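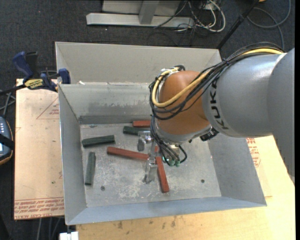
Photo: Skukmont Office of Public Information

Skukmont Adopts Single List of Purchasing Abbreviations

Sunday, August 20, 2023

The City of Skukmont has adopted a single list of abbreviations for use in all bid notices, contracts and evaluation reports. The Standard List of Purchasing Abbreviations replaces separate glossaries kept by the departments of Public Works, Water, Parks and General Services, and applies to every solicitation issued from the first business day of next month.

The list contains 1,256 entries. Each entry gives the short form, the full term, a one-sentence definition and the section of the purchasing code in which the term appears. Where a short form had more than one meaning in city documents, only one has been kept. The other terms must now be written out in full or given a new short form from the list.

Jean Purves, director of the Purchasing Division, said the review had identified 160 short forms with conflicting meanings between departments.

"A supplier reading two notices from the same city should not have to ask which office wrote them," Purves said. "In one case, RFA meant Request for Approval in Public Works and Request for Application in Parks. Both were in use on the same day, and both were in documents that carried a deadline."

Under the new list, RFA is reserved for Request for Application. Request for Approval will be written in full. LOI, which had been used for both Letter of Intent and Letter of Interest, will stand for Letter of Intent only. The short form PO will continue to mean Purchase Order and may no longer be used for Project Officer or Property Office.

The list also sets rules for how abbreviations are introduced. A term must be spelled out at its first use in each document, with the short form following in parentheses. The short form may not appear in a heading before that point. Plurals are formed with a lowercase "s" and no apostrophe, so that several requests for proposals are written as RFPs. Periods are not used between letters.

Short forms invented for a single project are permitted if they are defined in the document and do not match an existing entry. Staff may not use more than 50 abbreviations of any kind in one solicitation.

Work on the list began in April of last year, when the Purchasing Division asked departments to submit the glossaries then in use. The consulting firm Forsyth compared the submissions and prepared the first draft. Comments were received from suppliers and from the neighboring city of Statley, which shares several service contracts with Skukmont and plans to use the same definitions in joint solicitations.

Gunārs Ozoliņš, who led the work for Forsyth, said that most of the conflicts concerned terms for scoring and evaluation. Methods that weigh quality against price had been described under several names — in some cases within a single report — and the draft reduced them to one term for each method.

Contracts already signed are not affected. Solicitations that are open on the effective date will keep the terms under which they were issued, and any addendum to them must follow the original wording. Contract renewals will be brought into line at the time of signing.

The list can be searched through Akance, the city's online bidding system, by short form or by full term. A printed copy may be consulted at the Purchasing Division counter during regular office hours. Registered suppliers will receive a notice with a table of the changed entries.

Two online briefings for suppliers will be led by Isla Yule, training coordinator for the Purchasing Division. Each session is limited to 50 participants, and registration is through Akance. A recording will be available to registered suppliers afterward.

Proposed additions and corrections should be sent in writing to Ewan Rutherford, records editor, Purchasing Division. Changes will be published twice a year.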